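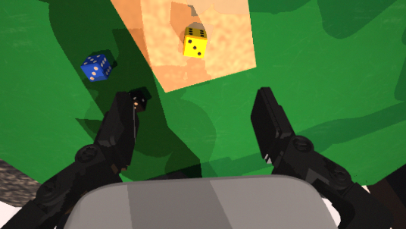

December, bench 2 notebook, simulation side

Continuing the comparison of the two finger sets for the dice task. Fadi Twal has the hardware half of this in his own book; what follows is sim only, plus the controller changes that both halves share.

Set A is the Pullent finger with the flat pad. Set B is the Tostdale finger, narrower at the tip and slightly curved in section. Same parallel linkage for both, same wrist camera mount, same arm model. Only the finger mesh, pad friction and tip offset change between runs.

Task as before: three dice (yellow, blue, black), pick the one named, lift clear, hold, put down on the mat. Start poses randomised, mat pose randomised, lighting randomised. A die may start on or off the mat. Gripper starts open above the table every time.

Setup notes

Physics step left at the value Norbert set last month. I tried doubling it to save time and the dice crept under a closed grip, so it went back.

Dice collision shape is now a box with rounded edges. The plain box gave edge contacts that held a die at angles the real pads would never manage, and it flattered Set B more than Set A. All results from before the change are to be ignored, including the table I circulated. I have marked it void in the shared folder.

Pad friction for Set A taken from Fadi's pull tests. Set B friction is still the supplier value from Tostdale and I do not trust it. Ildikó Tóth has asked them for the test method. No reply yet.

Renderer: shadows switched to the full set, including the ones thrown by objects outside the camera view. Table texture has the fine scratch layer on. Table colour, mat colour and light direction drawn fresh for each episode.

Runs

2,000 episodes per finger set, same seeds for both, so each start pose is met once by A and once by B. Ran overnight on the Partington machine. It stopped once on a full disk because I had left the depth images on. Cleared, restarted from the last saved episode, finished by 13:00.

Before reading the results I went through a batch of failures by hand. They fall under these headings:

Wrong die. Policy goes for a neighbour when two start close together. Same for A and B, so it is a vision matter and nothing to do with fingers.

Tip strike. One finger comes down on top of the die instead of beside it. More common with A. The pad is wider and the tip offset I had used was measured to the centre of the pad, not the outer edge. Corrected by 2 mm in the config, seeds repeated, and most of the strikes went away. Those that remain are on dice turned close to 45 degrees to the closing direction.

Roll out. Die held by two opposite edges, turns during the lift, drops. Almost all B. The curved section gives a thin contact and nothing stops the rotation.

Push off. Die starts beside one finger, gets nudged before closing, ends up outside the grasp. Both sets. The approach height is too low for these starts. See controller notes.

Black die. Deserves its own heading. Where it lies in shade and close to one of the fingers, the detector either loses it or joins it to the finger, and the reported centre moves towards the pad. Black on black on dark green is a poor combination. The pips are the only thing the detector can hold on to, and under some lights they pick up an orange tint and no longer match anything it learned. Győző Medve suggested grey fingers. Easy in sim, less so on the bench, where the fingers come moulded in black. He is going to try a strip of light tape on the inner edges.

The yellow die gives very little trouble on the orange mat, which I had expected to be the weak case. The lit face stays distinct even when the face next to it goes olive. The blue die sits somewhere between the two. Its pips stay readable in shade and the detector uses them.

Controller notes

Closing speed reduced for the last part of the stroke. Previously constant. With A this made no difference I could measure. With B it cut the roll outs, though not enough to bring it level.

Approach height raised by 12 mm, with the sideways move finished before descent begins. Push off failures dropped for both sets. Cycle is longer and Rogério Conceição will object, as the Wasitberg people want the short cycle. I would sooner show them a slow one that works and trim it afterwards.

Force limit unchanged. Tried it higher for B on a small set of seeds and the dice were squeezed out upwards. Put back.

Finger choice

On the sim results I would go with A, using the corrected offset and the new approach. B is better in one case only, when two dice are nearly touching and there is no room for the wide pad. If that case matters to Wasitberg we should ask how often it comes up on their line before deciding anything. A version of A with the outer corner cut back might cover it. Norbert Nyitrai can draw one, but the mesh needs to come to me before anything is printed.

I have not compared these numbers with the bench yet. Fadi's grasps with A look firmer than mine on the force trace, and there is a delay in his closing signal which my model leaves out. Adding the delay is first on the list.

To do

Add closing delay to the sim, value from Fadi.
Rerun B when a proper friction figure arrives.
Fresh detector training with more black die starts close to the fingers, shadow across both.
Grey finger variant, colour change only, same seeds.
Ask Rogério for the die spacing on the Wasitberg line.
Turn off depth images by default.
Delete the void table once everyone has seen the note.

Added 16:40. Győző tried the tape. It lifts at the edge after repeated closing and catches on the pad of the opposite finger. He will look for paint. Config file with the offset correction is saved under Set A, second revision. Do not use the first.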